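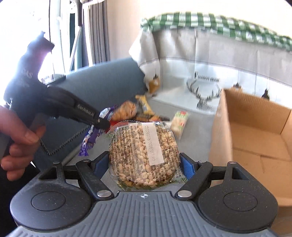 Snack bar with puffed grains and nuts, clear wrapper.

Girkalton Driveway Hoop
£165, delivery included to most places with a road

A freestanding basketball hoop for people who have a drive, a ball and a higher opinion of their jump shot than the neighbours do. The rim adjusts up to the full 3 metres (3.05 if we're being fussy, and the league players who email us always are). Lower it for children, or for dunking when the children are out.

The base holds 50 litres of water. Fill it before you raise the pole. Wendy Ellwood in our Vedley shop raised hers first and would like it known that the greenhouse was old anyway.

What you get
Pole in three sections, backboard, rim, white net, base with two wheels, one spanner of a quality we won't pretend about. Ball sold separately. We stock the Hukine in sizes 5, 6 and 7.

Putting it together
The leaflet says 60 minutes. Graham Pilkington, who wrote the leaflet, has built a great many of these and owns a proper socket set. Allow an afternoon, and keep the small bag of washers somewhere you'll remember.

Wind
Lay it down in a gale. Customers who don't tend to ring us in January asking about spare backboards, and yes, we sell those too.

Returns
Fine within the month if it's unused. Scuffed backboards count as used, even if you say you only had the one go and it went in.

Collection from Vedley is free. Bring a car with folding seats, and ring first so we can find the trolley.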